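How to keep a small workshop tidy through the year

By Rocío Bermúdez
Nov 22, 2023

23 comments
34 shares

Most home workshops get messy the same way. A job runs late, the tools go down wherever there is space, and the next job starts on top of them. The tips below are the ones I use in my own garage. Most cost little or nothing.

Start with the floor. Anything that has lived on the floor for more than a month needs a shelf, a hook or a trip to the tip. Timber offcuts are the worst for this. I keep anything longer than my forearm and the rest goes in the kindling box.

Sort by job, then by size. Plumbing bits go together, electrical bits go together, and garden irrigation gets its own tub because it breeds. Within each tub, use old jars or takeaway containers for the small stuff. Write on the lid and the side with a paint marker. Texta rubs off once your hands are oily.

Screws are worth a bit more effort. Throw out any with a chewed head as you find them. Mixed screws can go in one shallow tray, and you can pick through it when you need a single odd one. Don't spend a Sunday afternoon sorting them all by thread.

Metal bins outlast plastic ones in a hot shed. I had plastic tubs go brittle along the rim after two summers near the window, and they split when lifted full. A plain rectangular metal bin will take a dent and keep going.
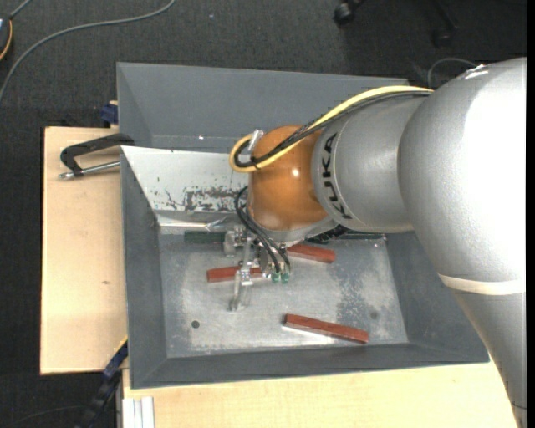 A grey metal bin, good for heavy parts.

Before you put anything in a metal bin, wipe it out with a rag and a little methylated spirits, then let it dry with the door open. If there is surface rust, rub it back with steel wool and give it a thin coat of machine oil. Line the bottom with an offcut of carpet or rubber mat if you are storing chisels or drill bits. Fill it no more than two-thirds, or you will never shift it.

Hang up what you use weekly. A sheet of pegboard over the bench is enough for pliers, squares, a hammer and the tape measure. Trace each tool in pencil first and live with the layout for a while before going over it in marker. Mine changed three times.

Keep the bench for work. I leave 2 things on it permanently, the vice and the lamp. Glue, paint and fillers go in a cupboard away from the sun, with the date opened written on the tin. Opened paint can be stored upside down if you are sure the lid is sealed. Press it down with a rubber mallet over a piece of scrap wood.

Oily rags can heat up and catch fire in a pile. Lay them flat outside until they are stiff and dry, well away from the house, then check with your council about how to get rid of them.

Sweep at the end of every session, while the radio is still on. Leave the broom by the door where you have to walk past it. In August I pull everything away from the walls and do behind the shelves as well, mainly for spiders.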